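Workshop Tips: Teaching a Robot Hand to Turn a Switch

I've been showing robots how to do small jobs at Plerolbridge for a good while now, and the one people write in about most is the rotary switch on a cabinet door. It looks like nothing! You do it yourself without thinking, and then you put the glove on, drive the hand from across the room and find out how many little things your own fingers were taking care of. So here's my pile of tips, in no special order.

Come in from below and to the side. My first week I drove the hand straight at the handle, and the knuckles blocked my view every single time. If the wrist stays low and left, you keep your eye on the plate while the fingers close.
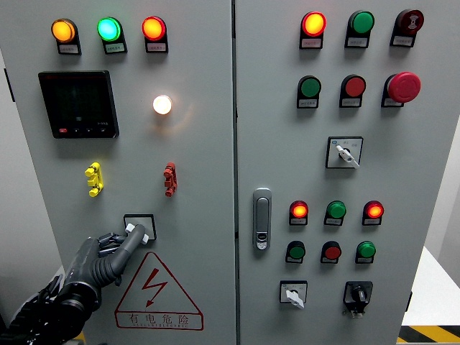
Fingers around the white handle, wrist coming in from the lower left.

Close first, turn second. I know, I know, but everybody rushes this (me too, after lunch). If you start turning while the fingers are still closing, the robot learns one mushy motion and will happily twist at thin air later on. I count to two in my head between the grip and the turn. Ramiro Arroyo hums, and his demos are cleaner than mine, so maybe try humming.

Learn the switch with your bare hand before you go near the glove. With the cabinet isolated, turn it back and forth until you know where it gets stiff and where it clicks over. Our Fulier glove gives you no feel at all, so you're going on memory.

Try one finger, too. A full grip is nice and secure but it's slow to line up, and on a short lever you can often hook the index finger over the top and let the others stay out of the way. I record both styles, but I keep them in separate folders. Mixing them in one batch cost me a whole morning in March.
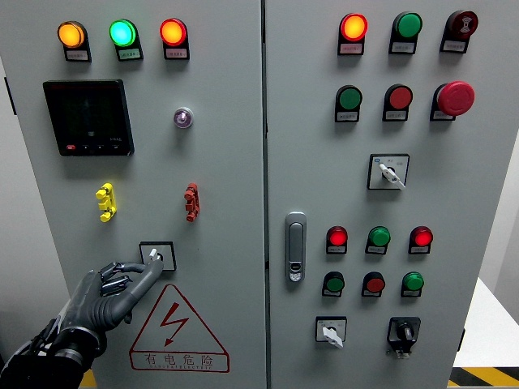

Index finger curled over the top of the lever, the rest folded under.

Keep your practice runs and your keepers apart. I do 5 warm-ups that I throw away no matter how good they feel, then 24 for real, then I get up and walk around. The most I ever did in one day was 189 and the last 70 were garbage, all drifting to the right because my shoulder was tired. Save yourself the trouble.

Know where the emergency stop is on anything you work near, and know where the one for the robot is too, which may be a completely different button. Say it out loud to whoever is with you. Aurelio Aranda makes me point at both before he'll hand over the glove.

Start every take from the same place, with the arm pulled all the way back so the whole door is in view.
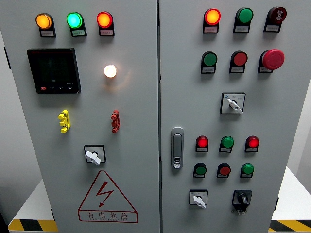 I also jot down the handle position before each take, just "down right" or "up" on a sticky note, so I can put it back the same way or change it on purpose. Changing it on purpose is good, by the way! Ten takes from one position and the robot thinks that's the only one there is.

Last thing, wipe the glove sensors with a dry cloth between people. The old Doter pair we had went jumpy whenever somebody's hands were sweaty.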